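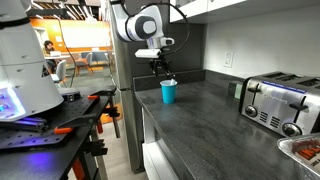

Pantry counter, toaster side, with the blue cup standing upright.

Dreto Pantry – Frequently Asked Questions

Applies to the shared pantry on the Tivdale floor. The Skoseck building has its own page.

What is the worktop rated for?
It is a dark gray speckled surface with a sealed finish. Treat it as heat resistant for short contact only. Pans straight from an oven go on a trivet. Wipe with a damp cloth and a drop of dish soap. Scouring powder leaves dull patches that do not polish out, and bleach is not permitted on the counter or the backsplash strip.

Which outlet should the toaster use?
Any wall outlet above the counter, one heating appliance per circuit. A four-slot toaster on full load draws well over 1000 watts, and a kettle on the same circuit will usually trip the breaker. The breaker panel is labeled "Gunawan" after the electrical contractor. Do not use extension cords or power strips on the counter.
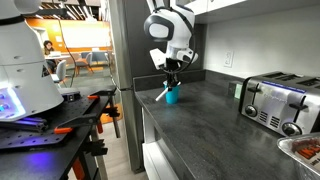
If the breaker trips twice in one day, unplug everything on that circuit and report it on form 276.

The toaster has two knobs. Do I have to set both?
Yes, if you are using all four slots. Each knob controls its own pair. Setting 2 is adequate for sliced bread; bagels need more. Return both knobs to a low setting afterward. The crumb tray is emptied on Saturday, with the toaster unplugged and cold.

Can cups stay on the counter?
During the day, yes. Stand them back from the front edge, upright, with stirrers and spoons removed before washing. The small blue plastic cups are top rack only. Anything still on the counter at 11 p.m. is washed and put away.

Can I leave food out in foil trays?
For up to two hours. After that it goes in the refrigerator, covered, with a label. Foil trays do not go in the microwave. Rinse empty trays before recycling.

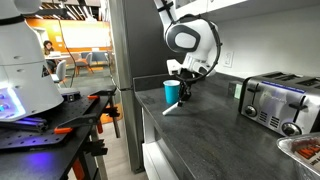
How is the refrigerator cleaned?
The outside is stainless steel. Wipe along the grain with a microfiber cloth and dry it immediately – water spots show from across the room. Shelves are cleared on the last working day of the month. Unlabeled containers are discarded at that time, including the container itself.

Where do dishes and dry goods go?
In the upper cabinets. The glass doors are there so that contents can be checked without opening every one. Dishes must be dry before they go in, or the inside of the glass fogs.
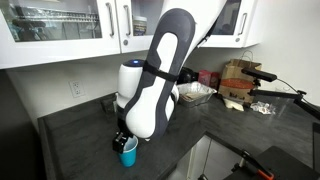
Dry goods are kept in lidded containers, with the fill date written on the base. Opened paper packets are not stored on the shelves. Cabinet handles are wiped down with the counter at closing.

Who do I contact about repairs?
Use the pantry request form and select "Tivdale" as the location. Loose handles and cracked glass are handled first.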